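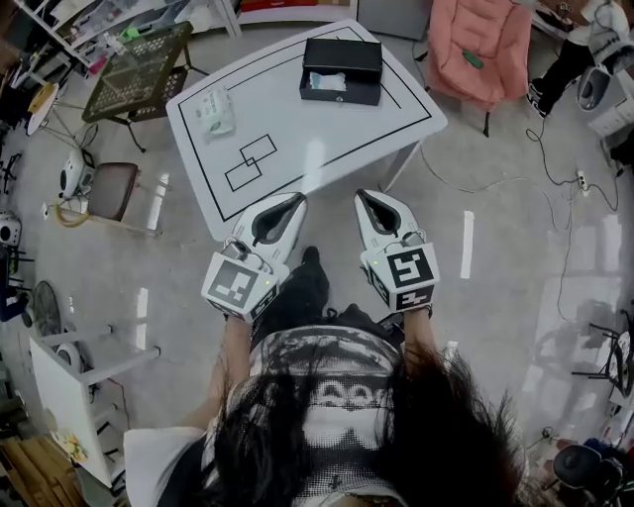

Why do so few people vote in county elections? Mostly for the reason I skipped them for years: they're held in March, when there's nothing else on the ballot and half the county doesn't know there is a ballot.

I live in Plavik County, in a precinct where 157 people showed up last March. I know the number because I went and looked it up after the commission voted to hand our trash and recycling contract to Vasteck for 26 months, and I got mad, and then I remembered I hadn't voted either. So I was yelling at a result I'd had every chance to do something about (my husband enjoyed pointing this out).

Here's my pitch, and I've been making it to anyone who'll stand still in the grocery line. Move the commission races to November. Put them on the same ballot as governor and Congress and everything else people already turn out for. We pay for poll workers, printing, and the rent on the church halls twice, and the second time we get a trickle of the same faces. I like those faces! Some of them are my neighbors. But they shouldn't be picking the people who set my property tax all by themselves.

The argument I hear back is that local races would get buried. Folks would come in for the big names, vote the top of the ballot, and either leave the bottom blank or just go down the party line. I take that one seriously, because I've done it myself with judges. Some voters would leave it blank. Fine. Suppose a third of them do. You'd still have far more people weighing in on the commission than we get now, and the ones who care about the Cletov Road widening would still be there, caring about it.

The other thing people say is that March voters are better informed. Maybe so. They're also more likely to be retired, or to own a house, or to work for the county, and a couple of them have told me flat out that they like it quiet. I bet they do. If I were one of 157 I'd feel pretty important too. Meanwhile a guy working doubles at the Awwad warehouse has to find out the date on his own, find out where his polling place moved to, and get there by seven at night, for an election that got one short notice in the paper.

And the sitting commissioners, well. There are three of them up next time and two ran without an opponent last go-round. I'm not saying they planned it that way. The calendar was set long before any of them. But they've had the date change on the agenda more than once and it keeps getting pushed to the next meeting, and then the next meeting is about culverts.

It doesn't take a state law, either, at least the way our charter reads. The commission can put the question to voters. I'd want it on a November ballot, for obvious reasons, and I'd want the current terms stretched to fit so there's no gap. Yes, that means a few extra months of people I didn't vote for. I can live with it. I didn't vote against them either.

Public comment is at the start of the meeting now, before the budget items, and you have to sign the sheet by the door before they gavel in. I'll be the one in the second row with the folder.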